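Fekonstead House: shared bedroom clearance and tidying
Progress report to the Karnden Fund, period ending July 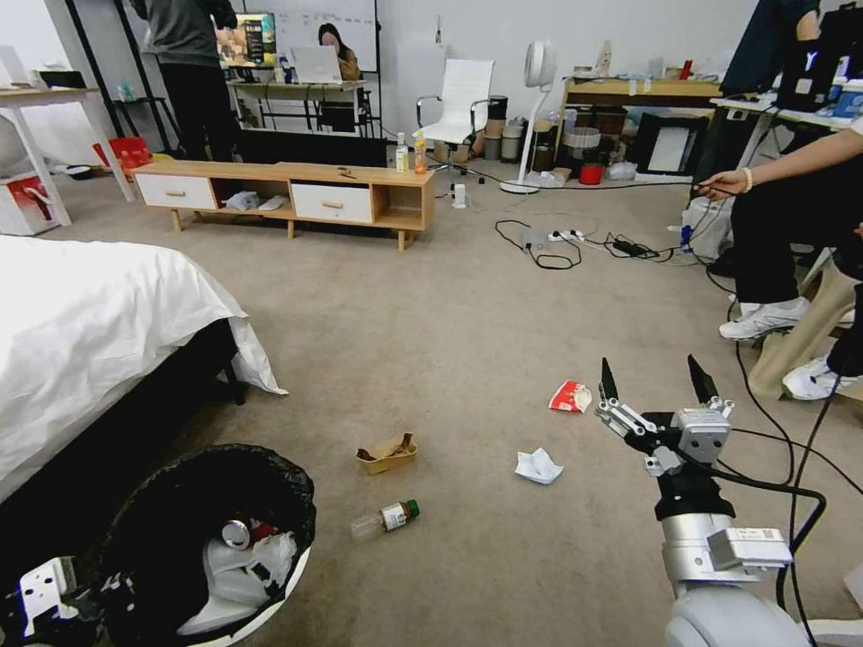 Work in the period covered floor litter, bin provision and low storage. Of the 39 rooms in the grant, 21 have been cleared and signed off. The remainder are scheduled for the next period.

1. Floor litter
Typical items on carpeted floors are tissues, wrappers, small cardboard trays and drink bottles. Glass is collected first and by hand, then card, then soft waste. Carpets are vacuumed only after a second check under the bed edge, where bedding hanging over the side tends to hide small items.

2. Bins
One round bin with a black liner is placed beside each bed. Drink cans are still going in with general waste. A separate can container will be trialled on the upper floor.

3. Storage
Low TV stands with drawers and open cubbies are being kept. Folded cloths go in the cubbies. Pump bottles and other loose items on top are to be moved to the drawers.

4. Cables
Power strips and trailing leads on the floor remain the slowest item. Leads must be traced before they are moved, and this has added 124 minutes to the period's total. Cable clips are on order from Vasseur.

5. Spend
Bin liners, clips and replacement bins have been charged to the 2000 allocated for consumables. No increase is requested.

6. Next period
Complete the ground floor. Fit clips. Report on the can trial.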